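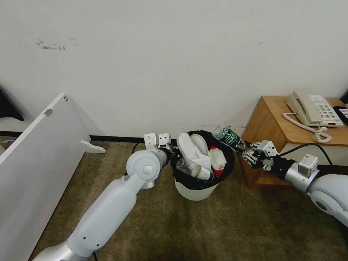
Cado – household waste diary text set

README, last touched September

What it is
3290 short diary entries about what people throw away at home and at work. Written by residents in Clonport and Trultport, typed up by Shiela Marquez and Kevin Cuervo. One entry per line, UTF-8, tab separated.

Files
entries.tsv – the lot
entries_small.tsv – first 2000 lines, for quick tests
towns.tsv – town codes
notes.txt – Nigel's spelling notes, worth a read

Columns
id, town, room, time of day, text. Room is blank in a lot of the older Trultport ones, sorry. Time is whatever the writer put, so "teatime" is a valid value.

Known problems
- 2 diaries were scanned upside down and retyped by hand, expect odd line breaks
- "rubbish", "bin" and "waste" used interchangably, we left them alone
- weights are guesses by the writer. Don't add them up
- Carhuamaca entries are translated from Spanish by Yolanda Inga, originals not included yet

Names and addresses taken out. If you spot one we missed tell Aino Saarela and she'll pull the line.

Use
Free for teaching and research. Credit Cado. Not for selling on.

To do
Fix room codes. Add teh Spanish originals. Split by town – Kevin has a script somewhere.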